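# Adaptaciones, tema 4: el libro que llega al escenario con la película a cuestas

Apuntes de la asignatura. Se reparten antes de la clase, con la esperanza tradicional de que alguien los lea antes de la clase.

## 4.1. Dónde estábamos

En el tema anterior vimos el trayecto corto: una novela, un guion, una película, una viuda del autor indignada. Ahora toca el trayecto largo, el de la obra infantil que pasa del libro al cine y del cine al teatro musical, y que en cada parada pierde maletas y recoge las de otro.

Trabajaremos con *El faro de Koltirden*, que casi todos conoceréis por la película y casi ninguno por el libro. No es un reproche. El libro estuvo descatalogado mucho tiempo y la película la ponían todas las Navidades después de comer, cuando nadie tenía fuerzas para levantarse a cambiar de canal.

Los tres objetos de estudio:

- **La novela**, de Pavlović. Dieciocho capítulos breves, narrador en tercera persona, un farero que no habla hasta la mitad.
- **La película**, producida por Zekport. El farero canta en el minuto 4.
- **El musical**, montado por la compañía Sedemik. El farero canta, baila y tiene un hermano gemelo.

## 4.2. El problema del farero mudo

Pavlović construye la novela sobre un silencio. Los niños suben al faro, hacen preguntas, y el hombre sigue limpiando la lente. El lector va llenando el hueco con lo que le da miedo, y por eso el capítulo 9, cuando por fin dice una frase (y es una frase sobre sopa), funciona tan bien.

El cine familiar de la época tenía poca paciencia con estas cosas. Zekport había contratado a un actor con voz de barítono y pensaba amortizarlo. La solución del guion consiste en trasladar el silencio a otro personaje, la gaviota, que en el libro aparece dos veces y en la película tiene nombre, sombrero y arco dramático.

Llamaremos a esta operación **desplazamiento de función**: un rasgo que sostenía la estructura se conserva, pero se le encarga a otro elemento. Conviene distinguirla de la simple **supresión** (el rasgo desaparece) y de la **compensación** (desaparece y se pone otra cosa en su lugar, normalmente una persecución en barca).
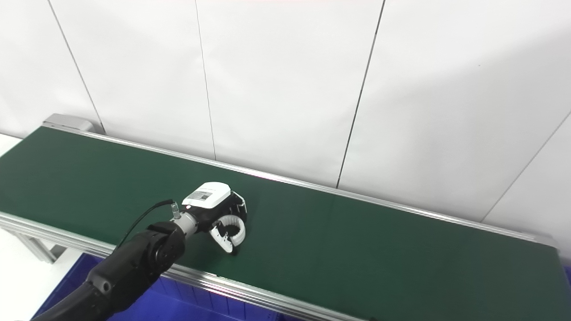
El desplazamiento tiene un coste, y se ve en el tercer acto. Si el farero ha cantado desde el principio, su frase sobre la sopa ya no revela nada. Los guionistas lo sabían, y por eso la cortaron. En su lugar hay una tormenta de 24 planos que costó una fortuna y que, para ser justos, está muy bien montada. Volveremos a ella en la práctica.

## 4.3. ¿Qué adapta el musical?

Pregunta que parece tonta y cae en el examen con una regularidad sospechosa. El cartel de Sedemik dice «basado en la novela de Pavlović». La escena dice otra cosa:

1. La gaviota lleva el sombrero de la película.
2. El orden de los episodios es el de la película, con la feria antes del naufragio.
3. La frase de la sopa vuelve, convertida en número coral de cierre.

Los dos primeros puntos señalan al cine. El tercero solo puede venir del libro. Estamos ante una **adaptación de fuente doble**, y lo interesante es averiguar a quién se le pide qué. Mi hipótesis, discutible - y se agradecerá que la discutáis, el año pasado asintió toda el aula -, es que el teatro toma de la película lo que el público espera reconocer y del libro lo que le permite cobrar la entrada con la conciencia tranquila.

El hermano gemelo no procede de ninguna parte. La compañía tenía dos actores parecidos.

## 4.4. La memoria del espectador

Quien vio *Koltirden* con siete años no recuerda una película: recuerda un sofá, un abrigo que picaba, una tía dormida. Los adaptadores lo saben y escriben también para ese recuerdo. De ahí la obertura del musical, que cita la melodía de los créditos durante unos compases y luego la abandona. El público suspira y el director de orquesta ya puede hacer lo que quiera.

Esto complica cualquier debate sobre fidelidad. ¿Fidelidad a qué? En la sala, un adulto que protesta porque «así no era» suele estar defendiendo la versión de Zekport con el nombre de Pavlović en la boca. Tratadlo con cariño, os ha pagado la butaca.

## 4.5. Práctica

Elegid un episodio presente en las tres versiones (la feria, la subida al faro o la tormenta) y escribid un comentario de alrededor de 300 palabras que identifique al menos un desplazamiento, una supresión o una compensación. Citad la novela por capítulo y la película por minuto. El musical, por acto y número.

No se admiten resúmenes del argumento. Tampoco valoraciones de la gaviota, sobre la que ya tengo opinión formada.

Lectura para la próxima sesión: capítulos 9 a 12 de la novela. El ejemplar de la biblioteca tiene las páginas de la sopa arrancadas, así que usad la copia de reprografía.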